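What Do We Wear on Our Feet in the Dorms?
Zohreh Bakhtiari and Ovidiu Bogdan
December 2018

We started with a small question: how loud is a hallway at night, and how much of it is footsteps? Plillidden Hall was built with hard floors from end to end, and anyone on the second floor will tell you about it! We borrowed a sound meter from the physics lab and set it up outside the laundry room for 10 nights. Over that time we logged 482 people walking past, and we wrote down the kind of shoe whenever we could see it. 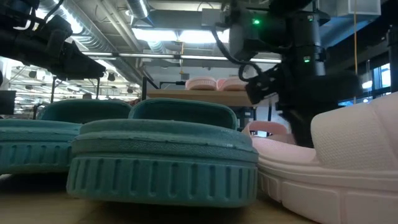 Our favorite part was the walking test, which we ran in the Ronel stairwell with 22 students. Each person walked the same stretch in socks, sneakers, slides and boots, five times each (thank you all for your patience). We expected boots to be the worst. Slides beat them easily, because the heel is free to slap the floor on every step. We had wondered if a thick sole would help, something like the teal pair with the ridged sides or the chunky pink platform, but the thick ones were just as loud as the thin ones in our readings. Sneakers did very well, and socks hardly moved the needle.

We also tried a strip of old carpet from the Pralldale thrift store. It cut the noise of every shoe we tested, and we got really excited about that result. Next term we want to try it on the stairs, where the echo is much stronger, and to measure inside the bedrooms with the doors shut.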